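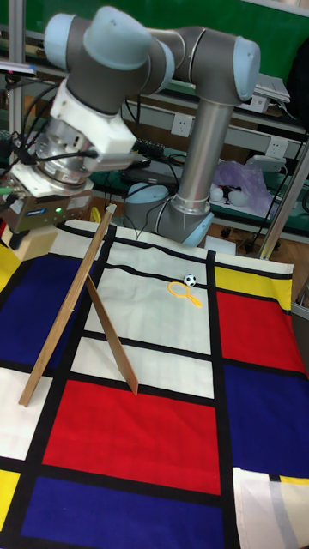
Trivia night, or how I came to own a meat tray

The Sundaram Hall fundraiser was in December, when it was 38 degrees and the ceiling fans were moving the same air from one table to the next. All proceeds to the palliative care unit, so you can't grumble, though our table gave it a fair go.

Our team was called Farero, after a caravan park where four of us once got food poisoning. Subbarao Kaimal was quizmaster again. He reads every question twice, the second time in a tone that suggests you should have gone to a better school.

We were 2 points off the lead after the music round, then came the flags. I have strong opinions about flags and almost all of them are wrong. We finished sixth, behind a group of teenagers who'd been looking after the coats.

The raffle was kinder. I bought seven tickets and won a meat tray, which I carried home on the tram with as much dignity as you can bring to 6 kilos of sausages. Mum's a vegetarian and I'm staying at hers until the kitchen's done.

Anyone with freezer space, please get in touch.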